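Open Day at the Stasiv Paper Mill

22 November 2021

The mill at Stasiv opens its doors to the public once a year, and this year I finally got there. I took the early bus from Pideren, which drops you at the bridge. From there it is a short walk along the river to the gate. There was a folding table with a sign-in sheet, a box of paper hats and a stack of maps. The maps were printed on the mill's own gray stock. It is heavier than it looks and does not fold well.

Admission was free. You had to leave large bags in a room by the entrance and wear closed shoes, and a couple in front of me were sent back to their car to change. Tours left on the half hour. I was put in the second group, with a retired printer, two families and several students from a bookbinding course in Dristodberg.

Our guide was Vitalii Bondarchuk. He started in the pulp room when he was 19 and now runs the finishing end. He spoke loudly and clearly, which helped, and he waited for the people at the back before he started talking at each stop.

The first stop was the yard where the waste paper comes in. The mill makes nothing from fresh wood anymore. It buys sorted office paper, offcuts from printers and old cardboard, and the bales are stacked under a long roof. Bondarchuk pulled a sheet out of one and showed us a strip of plastic tape stuck to it. Tape, he said, gives them more trouble than ink does. Staples are easy, because they sink.

Next was the pulper. It is a steel tub set into the floor with a rotor at the bottom, and you look down into it from a walkway. The paper goes in with warm water and comes out as something like thin oatmeal. The smell is mild, a little like wet cardboard and a little like a laundry. The children in our group were allowed to put their hands in a bucket of the finished pulp. Most of the adults did it too.

After that came the screens and cleaners, which I did not follow very well. The room was loud and we were given earplugs at the door, so the explanation had to be done outside, before and after. The short version is that the pulp passes through smaller and smaller slots until nothing is left in it but fiber and water.
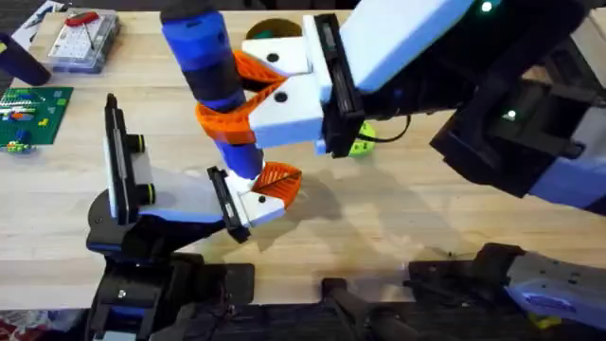 How much water does the mill take from the river? Less than it used to, according to the board in the hallway, because most of the water is cleaned and sent around again, and what goes back to the river passes through two settling ponds first.

The ponds are behind the main building and we walked out to them. There were ducks on the second one. A woman from one of the families asked if they freeze in winter. The first never does, since the water going into it is still warm. The second one sometimes has ice along the bank.

The paper machine itself is the main thing to see. It is 70 meters long and takes up the whole of the north hall. At the wet end the pulp runs out onto a moving mesh and you can see the water drop away under it. By the middle of the machine it is a sheet, and at the far end it is wound onto a roll taller than Bondarchuk. The drying section is hooded, and even standing well back from it I had to take off my coat. We were asked not to step over the yellow line and not to use flash.

The machine was running gray bag paper that day. It mostly runs gray or brown. White is made in June, when the orders are slow and they have time to wash everything out before changing over. One of the bookbinding students asked about colors, and the answer was that they have done green and a dark red, but only for orders of 2000 kilos or more.

There was a break after this in the canteen. Coffee and tea were free and there was a plate of poppy seed rolls that went quickly. If you go next year, I would bring a sandwich. The tour takes longer than the leaflet says, and there is no shop between the gate and the bus stop.

The last part was the old building, where a small room has been set up for making sheets by hand. You get a wooden frame with a mesh, dip it into a vat, lift it level and let it drain. It is harder than it looks. My first sheet had a hole in it and my second was thick on one side. They press them for you and put them on a rack with your number on a tag, and you collect them on the way out, still damp, between two pieces of felt. Mine was number 931. I carried it home flat on my knees on the bus and it dried overnight on the kitchen table.

The same room has a few things from the mill's past. There is a sample book with the colored papers they used to make for candy wrappers, a set of brass weights, and a wage ledger open to a page where someone has spilled ink. A wall map shows the other mills that once worked on this river. Etell had two. Both are closed, and one of them is now apartments.

I bought a pad of drawing paper at the sales table and a roll of the brown wrapping paper, which was cheap. They only took cash. The retired printer bought so much that one of the staff helped him load it into his car.

A few practical notes. The walkways are metal grating, so thin heels are a bad idea. The old building has stairs and no elevator, but everything else is on one level or has a ramp. Small children are allowed everywhere except the screen room, where they have to be at least eight. The toilets are by the canteen and there are none in the old building. The last tour leaves at three, and the last bus to Pideren is just before six. Missing it means a taxi from Etell.

I asked at the gate about next year's date and they did not have one yet. It will be posted on the board by the bridge and in the Pideren paper.

Recent posts
A Morning at the Dristodberg Seed Fair
The Etell Lock and Its Keeper's House
Walking the River Path from Pideren to Stasiv
Winter Bus Times

Contact | Copyright 2021 | Back to top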